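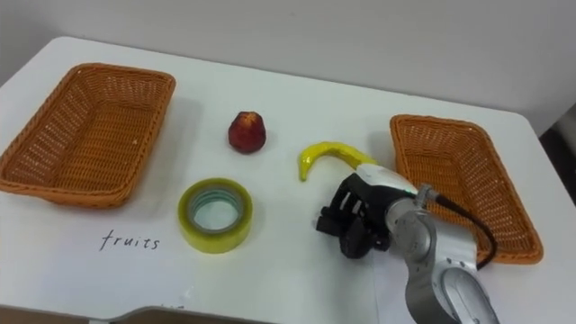 *My sorting table: two wicker baskets, the fruit, a roll of tape, and the arm.*

## Arm keeps going for the tape roll when I ask for fruit

**Tipene Kingi**

Hi all! First build, and I am having way too much fun with it. I've got a secondhand arm on a white table in our shared workshop (we call the place Nerka), and the plan is simple: fruit goes in one basket, everything else goes in the other. I wrote "fruits" on the white surface at the front, near the left basket, so the vision side can read where the fruit belongs.

The banana is great. I've run it 120 times and it missed 13, nearly all of those early on before I redid the lighting. The trouble is the tape. It's that pale yellow-green see-through kind, and my detector (I named it Skarnix, don't ask) calls it fruit whenever the wall lamp is on. The red one never gets mixed up with anything.

Is this a color problem or a training problem? I have 51 labeled pictures so far, all taken in the evening. Also, my cable likes to droop over the rim of the right basket. Does that matter?

**Coralie Ormsby**

Oh, I love this! Two baskets and a handwritten label is such a good first project.

I'd bet on the pictures. 51 is thin, and if they're all evening shots the model has learned your lamp as much as your fruit. Clear tape on a white table is a hard thing to spot anyway: the middle of the roll is just more table, and the yellow tint is close enough to banana for a small model to grab at. Try this:

- Shoot the tape flat, on edge, and half behind the banana.
- Do a batch in the morning and a batch with the lamp off.
- Add "tape" as its own class. Don't leave it as background!
- Get to 400 pictures before you touch any settings. It goes fast once you're in the swing of it, I did mine over two lunches.

And yes, sort out the cable. Mine caught a basket like that and pulled it a hand's width to the side, then every drop after that landed on the table. Leave a loop of slack at the wrist and strap the rest along the lower link. Run the arm through its full reach by hand before you tighten the last strap.

**rovonlow**

use different tape lol. blue masking tape would fix it

**Tipene Kingi**

Ha, I did think about it, but I want it to cope with whatever people leave on the bench. Coralie, thank you!! I had tape down as background, so that's tonight's job. Straps are on, with a loop at the wrist. I'll do the morning pictures before work and post the new numbers in this thread.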